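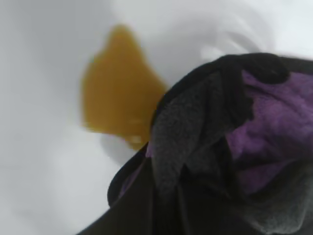 The dark load is always the last one I fold. I don't know why I do it that way. The towels go first (easy, square, satisfying), then the T-shirts, then the sheets if I'm feeling brave, and by the time I get down to the blacks and grays I've usually run out of podcast and patience, and the whole lot sits there bunched up until somebody needs a sweatshirt.

So this week I tried doing it backwards. Darks first, everything else after, and a timer set for 30 minutes, because I had a theory that folding laundry doesn't take nearly as long as I complain it does. I was right, annoyingly. I finished with time to spare and had to stand there being wrong about something I've been whining about since college.

A little background for anyone new. We moved to the Daltby apartment last December, and it has one closet in the bedroom and one in the hall, and the hall one is mostly water heater. In the old place I had a real laundry room with a counter and I was still terrible at this, so please don't think square footage was ever the problem! But a small place does make you face it. There's no spare chair for the clean pile. There's the bed, and then at eleven at night there's you, moving the clean pile off the bed.

My friend Ifeoma Akande came to stay for a few nights in the spring and she folded an entire basket of ours while we were talking, without looking down once. I made her slow down and show me. For anything with a hood or a thick collar she lays it face down, folds the sides in so the sleeves lie flat along the back, brings the hood down over the top, and then rolls from the bottom hem up toward the neck. She gets this fat, tidy sausage that doesn't come undone in the drawer. Mine came undone. Mine still come undone sometimes, if I'm telling the truth, but I think it's my sweatshirts, they're the slippery kind inside.

She also got me to stop pairing up every last dish rag and cleaning cloth. Those go in a bin by the kitchen sink now, unfolded, just tossed in. I felt a bit guilty for a few days and then I forgot about it completely. They're rags! They're going to wipe up spaghetti sauce!

What I did this week, in case you want to copy me: I cleared one flat surface before the dryer stopped. That was the big change. Normally I'd bring everything in and then look for a place to put it, which meant it all landed in one heap and the little things got swallowed by the big things. With the surface clear I could pull out one piece, deal with it, and move it off to the side. The heap got smaller where I could see it getting smaller, and that kept me going longer than any podcast has.

I did buy one thing. There's a discount home store called Comadari out past the car wash, and they had drawer dividers, the bendy kind you push in and they spring out against the sides. I got 12, and I've used five. The rest are in the hall closet on top of the water heater, probably not where they should be. If you're in the area and want some, text me. I wouldn't tell anyone to go buy dividers before they've folded what they own, though. I had it in my head that my drawers were too small and then I took out four pairs of leggings with the knees gone and suddenly my drawers were a perfectly nice size.

The leggings went in the donation bag, then came back out, because who wants leggings with no knees, and now they're rags too. Into the bin by the sink.

A few of you asked after the last post about what I do with the clothes that are worn once but not dirty. The jeans, the cardigan you had on for two hours. I have no good answer. They live on the hook behind the bedroom door, and the hook is losing. I tried a second hook and we just doubled the amount of stuff on the door. My husband's suggestion was to own fewer cardigans and I have taken that under advisement.

Next up is the linen shelf, which I've been putting off, mostly on account of the fitted sheets. Ifeoma says she'll teach me over video if I promise not to swear. I've promised nothing. If any of you have a way of doing the fitted ones that works for a person with short arms, please leave it in the comments, and be specific about which corner goes into which, because every set of instructions I've read loses me right there.

Okay, the dryer's buzzing. More towels.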